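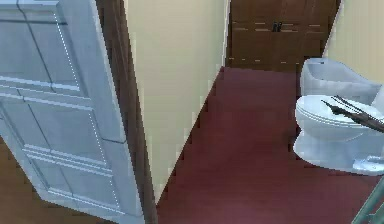
Bathroom model in the simulator, onboard view, long fingers at the toilet lid.

From: Ladi Wike
To: Makulcombe grippers list
Subject: Re: long fingers vs. stock fingers, lid task

On Thursday Marion Hepburn wrote:
> Has anyone run the Venar long fingers against the stock pair on
> the lid task? I only have door and drawer results, and there the
> stock pair is fine. Before I change the default in the Aliyu
> config I would like to see numbers from a room with less space
> in it. Also, which controller did you use? The position controller
> in Bandero gives me chatter on any flat contact.

Marion,

I ran it this week. Same bathroom, same start pose, 3,000 episodes per finger set, impedance controller for both. The long fingers finished 2,786. The stock set did worse, but I had the wrong wrist offset loaded for part of that run, so I am not going to post the figure until I have repeated it.

The attached view is with the long pair across the closed lid. The approach is nearly flat, with both fingers angled down and to the left. With the stock pair the palm has to come in much closer to the tank, and the planner rejects a lot of those paths before the arm moves at all.

Notes on the failures, long fingers only:

Most are slips at the rim. The fingers are thin and the contact patch is small, so any yaw error at the wrist puts all the load on one finger. Raising friction in the contact model hides this. I would leave friction where it is.

33 episodes ended on a timeout with no contact registered. I have not traced these. They could be a logging fault.

12 were collisions with the open door on the way in. That is the base planner and has nothing to do with the fingers. I counted them as failures anyway.

On chatter: I get it too with position control. Dropping the stiffness along the approach axis and leaving the other two alone cleared it for me. I did not touch damping. If you are on the older Bandero build, check that the axis order matches the tool frame and not the base frame, as mine was wrong for two days.

The jagged edges are from rendering with antialiasing off. It makes no difference to contact, but do not train a lid detector on these and compare it with your drawer set, which was rendered with it on.

I would hold the Aliyu default for now. The config diff is in my branch under lid_long. Can you send me your wrist offsets for the stock pair before I start the rerun?

Ladi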